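Keeping the play kitchen in order
Edem Opoku, 6 Jun 2022

The play kitchen is the corner of our house which gets dirty the fastest, and I was cleaning it in the wrong way for a long time. I used to put everything in one big box in the evening. Then the small things went to the bottom, the pot was full of crumbs, and in the morning the children emptied the whole box on the floor to find one spoon. Below I write how I do it now. It takes me 14 minutes on a normal day.

Begin with an empty table if you can. I prefer a white one, for the reason that every crumb and every bit of dried glue shows on it. Put the toy pieces on the table and give each a little space. Plates first, then the pots and pans, then the food. If two things are stuck together, leave them for the end.

Before you wash anything, look for pieces of packing film. Thin transparent plastic is very difficult to notice, especially on a surface with holes, where the eye goes to the pattern. Move your head from side to side and look for the shine. Wrinkled film always catches the light somewhere. Take it off and put it in the bin at once, out of reach of small children.

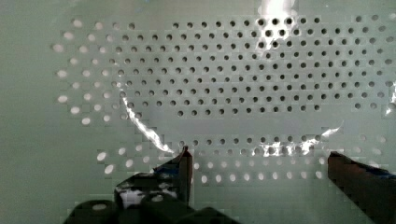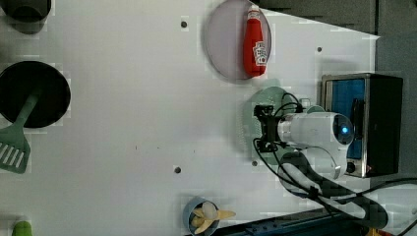
First picture: clear film on a green panel with holes. Second picture: the toy plates, the pan with its spatula, the ketchup bottle and the banana.

Surfaces with holes

A panel with many small holes should be cleaned with a soft brush, dry. I use an old toothbrush and I go in small circles. If you begin with a wet cloth, the dust becomes a paste and stays inside the holes until December. After the brush you can wipe with a damp cloth, and then stand the panel on its side so the air can pass through.

Plates and bowls

Plastic plates can go in a bowl of warm water with a drop of washing-up liquid. I keep the water under 60 degrees, as one plate of ours once lost its shape and now it rocks like a small boat. Dry them with a cloth which does not leave hair. The see-through ones show every finger mark - hold them by the rim.

Bottles and things with labels

Do not put a toy bottle with a paper label in the water. Wipe the cap and the shoulders, go around the label, and finish. When a corner of the label is lifting, press it down with a very little paste glue and a clean finger.

Food which can be peeled

Open it fully before cleaning. Dust likes the place where the peel meets the fruit. Our toy fruit came from Malness, 54 pieces in one bag, and nearly all of it closes again with small patches of hook tape. These patches collect hair. Pull it out with tweezers, 2 or three hairs at a time, and the peel will hold again.

Toy ovens and toasters

Remove any batteries before you come near with a cloth. The door I clean with a dry cloth only. For the edge around a knob, a cotton bud is the best tool.

Putting away

Large pans at the bottom, plates standing like books, food in the bowls. Spatulas I keep in a tall jar on the shelf, with the handles down.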